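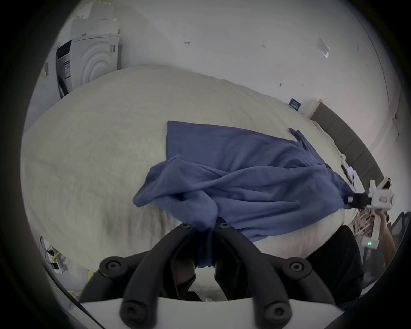 Where do you fold towels when there's no table in the place? On the bed. Cover pulled flat first, then one towel at a time, long edge to long edge.

I've been doing it this way since we moved into the Zekholm building and I'm not going back. The kitchen counter is too narrow and always has crumbs on it. The bed is wide, it's the right height if you're short like me, and you can't go to sleep untill it's done. Which is sort of the point.

Order I do it in — big towels, hand towels, then the little cloths. Socks last, always, I hate socks. Thirds for the big ones or they won't fit the Tedier shelf. Halves looks nicer but then the door won't shut.

17 towels this time. For two people. How.

Got a refill of the Cededis powder too, the 900 gram bag. Smells like nothing, which I like. Skipped softener again and the towels are definitely less slippery to fold, they stay where you put them. Corners still wander though. Shake it hard, lay it down, smooth from the middle out. If one side creeps up just lift that end and pull. 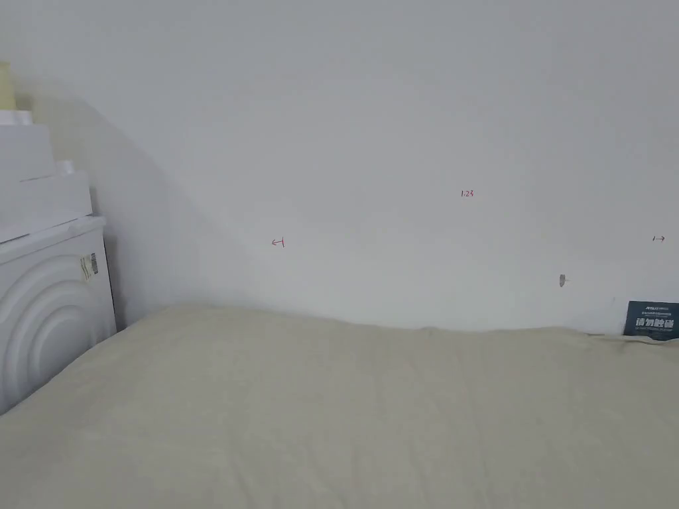

Oh and don't stack them too high while you're going, the mattress dips and the whole pile goes over. Learned that at 11 at night. Two short stacks is plenty, walk them over to the shelf and come back for the rest.

Still need to sort the sheets. The fitted one I just roll up, sorry, life is short. Maybe a proper go at it in November when teh heavy bedding comes out. Ok, dinner.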